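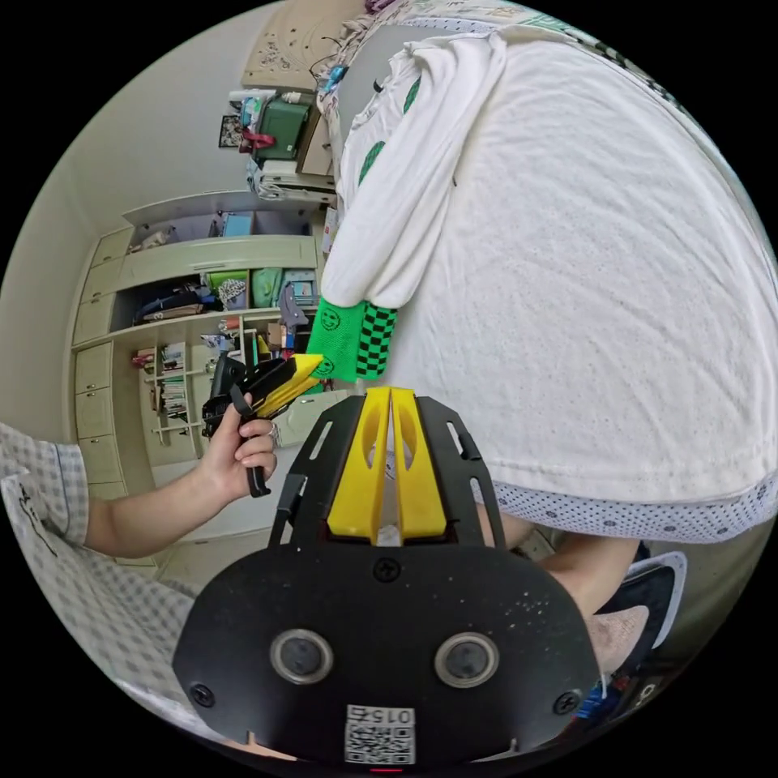
Pantry

A pantry is a room, closet, or cupboard used for storing food, dishes, linens, or provisions. In present-day American use the word nearly always means a place for dry and canned food kept near the kitchen. In older houses it could mean several different rooms, each with its own purpose and often its own staff. The pantry is related to the larder, the buttery, the scullery, and the root cellar, and the lines between them have shifted with building styles, household size, and the spread of mechanical refrigeration.

Etymology

The word comes into English from Anglo-Norman panetrie and Old French paneterie, a place where bread was kept. Both go back to the Latin panis, "bread." The household officer in charge of the bread was the pantler or panter. The name of the neighboring room, the buttery, does not come from butter. It comes from words for casks or bottles, and the buttery held ale and wine.

"Larder" comes by way of Old French from the Latin word for bacon or fat, and at first meant a store for meat. In parts of the United States and Britain, older speakers still use "larder" and "pantry" for the same cupboard.

History

Medieval period

In large medieval houses in England, food and drink were divided among a number of service rooms. A common plan placed the pantry and buttery side by side at the lower end of the great hall, behind a screen, with a passage between them leading to the kitchen. The kitchen was often set apart from the hall because of the danger of fire. Bread, salt, and table linen were handed out from the pantry, and drink from the buttery.

In smaller houses there was no such division. Food was kept in chests, on hanging shelves, or in ventilated cupboards, and the family slept, cooked, and stored provisions in one or two rooms.

Colonial America

Early houses in New England often had a small cold room at the north corner of the house. This was the coolest part of the building for much of the year. When a lean-to was added at the back, giving the house its saltbox shape, the new space was commonly divided into a kitchen with a small chamber at one end and a pantry or buttery at the other. Barrels of flour, cornmeal, and salted meat stood on the floor, and milk was set out in wide pans on shelves so that the cream would rise.

Nineteenth century

The butler's pantry became a standard room in the houses of wealthy families during the 1800s. It stood between the kitchen and the dining room and served as a place to store and clean silver, china, and glassware. Sinks in these rooms were sometimes lined with a soft metal or made of wood to lower the chance of chipping fine dishes. In some households the butler or a footman slept in or beside the room to guard the silver.

Middle-class houses of the same period usually had a single pantry with open shelves above and closed bins or drawers below. Writers on household management gave detailed advice on its layout. They recommended a north or east window, painted or scrubbed shelves, and tight lids on anything that might draw mice.

Twentieth century

From the end of the nineteenth century, freestanding kitchen cabinets with built-in flour bins, sifters, and pull-out work surfaces took over part of the pantry's role. They were popular in the first decades of the twentieth century and suited smaller houses and apartments. Built-in wall and base cabinets later replaced them in turn.

The icebox, and then the electric refrigerator, removed the need for a cool room in everyday use. Many houses built after the Second World War had no separate pantry at all. Interest in the walk-in pantry returned toward the end of the century, as new houses grew larger and warehouse shopping made it common to buy food in quantity.

Types

Walk-in pantry

A walk-in pantry is a small room lined with shelves on two or three sides. It is usually unheated or only lightly heated. Shelves are kept shallow at eye level so that goods do not get lost behind one another, with deeper shelves near the floor for heavy items and appliances.

Reach-in pantry

A reach-in pantry is a closet with shelves across its full width. A depth of 16 inches is workable for most packaged food. Deeper closets are often fitted with pull-out trays. Bifold and sliding doors save floor space, although sliding doors leave only half of the opening free at one time.

Butler's pantry

In newer houses the name is given to a passage or alcove with a counter, cabinets, and sometimes a second sink. It is used for serving, for mixing drinks, and for keeping small appliances off the kitchen counter.

Cold pantry

A cold pantry is cooled by outside air. One form is the cooling cabinet found in some older houses on the West Coast, where vents at the top and bottom of a tall cupboard let air rise past slatted shelves. Cold pantries work best in dry climates with cool nights.

Freestanding pantry

Freestanding pantries are tall cupboards that can be moved with the household. Earlier kinds include the pie safe, a cupboard with doors of pierced tin or screen that let in air and kept out flies.

Construction

Most pantries are built against an inside wall or a shaded outside wall, away from the oven, dishwasher, and water heater. Common shelf materials are solid wood, plywood, coated wire, and laminate-covered board. Wire shelves allow air to move but let small packages tip. Stone and slate shelves were used in older British and American houses for dairy goods and pastry, as they stay cool to the touch.

Long shelves sag under canned goods unless they are supported at intervals. Builders use brackets, center posts, or a strip of hardwood along the front edge. Adjustable shelves resting on pins are widely used in ready-made units.

Light is kept low in rooms where oil, potatoes, or home-canned food is stored. A switch operated by the door frame is common in walk-in pantries.

Stored goods

The contents of a pantry vary with region, income, and custom. Typical goods in American homes include flour, sugar, rice, dried beans, pasta, breakfast cereal, cooking oil, vinegar, spices, canned vegetables, and canned fish. Onions and potatoes are often kept in the same room, but they are best held apart, and both need moving air.

White rice and dried beans keep for years if they stay dry and sealed. Whole-grain flour and brown rice contain more oil and turn rancid sooner. Home-canned food is usually labeled with the year and used in the order in which it was put up. Heat shortens the life of nearly all stored food, and a pantry that shares a wall with a furnace room is a poor place for oils and nuts.

Pests

Indian meal moths, flour beetles, grain weevils, ants, and mice are the most common pests. Moths and beetles often arrive in packages that are already infested. Their larvae can chew through paper and thin plastic. Infested goods are thrown out, shelves are vacuumed along the seams and pin holes, and new goods are placed in glass, metal, or heavy plastic containers. Freezing flour or grain for several days kills most insect eggs. Insect sprays are not recommended on food shelves.

Pantries in Andadville

The town of Andadville has an unusual number of surviving nineteenth-century pantries, most of them in the Plalleck district. The builder Thaddäus Fuchs used nearly the same service plan in each of his houses there. The pantry lies on the north side, down 2 steps from the kitchen, with a narrow window and a slatted vent under the lowest shelf. The lower floor kept the room cooler but made it hard to use for anyone carrying a full crock, and in many of the houses the floor has been raised to match the kitchen.

The largest example is in the Lehner house, which is open to visitors from April through the fall. Its pantry has a full set of flour bins, a marble shelf, and a dumbwaiter to the cellar. A household inventory kept at the house lists 1,102 items in the pantry and adjoining china closet, of which 600 are pieces of tableware. The Zustileo house, two streets away, has a smaller pantry of the same plan with its original vent. It is privately owned. A printed guide to the district's kitchens and service rooms, dated 9 Sep 2023, gives floor plans for both houses.

Related uses of the word

A food pantry is an organization or site that gives groceries to people in need. It differs from a soup kitchen, which serves prepared meals. In the United States a food pantry commonly receives part of its stock from a regional food bank. Small outdoor cupboards where neighbors may leave or take food are known as community pantries or free pantries.

On ships, the pantry is a compartment near the dining saloon or wardroom used for serving food prepared in the galley. In restaurant kitchens, the pantry station is the area where salads, cold appetizers, and some desserts are made. The cook in charge is called the pantry cook or, in the French system, the garde manger.

See also

Buttery (room)
Food storage
Hoosier cabinet
Larder
Pie safe
Root cellar
Scullery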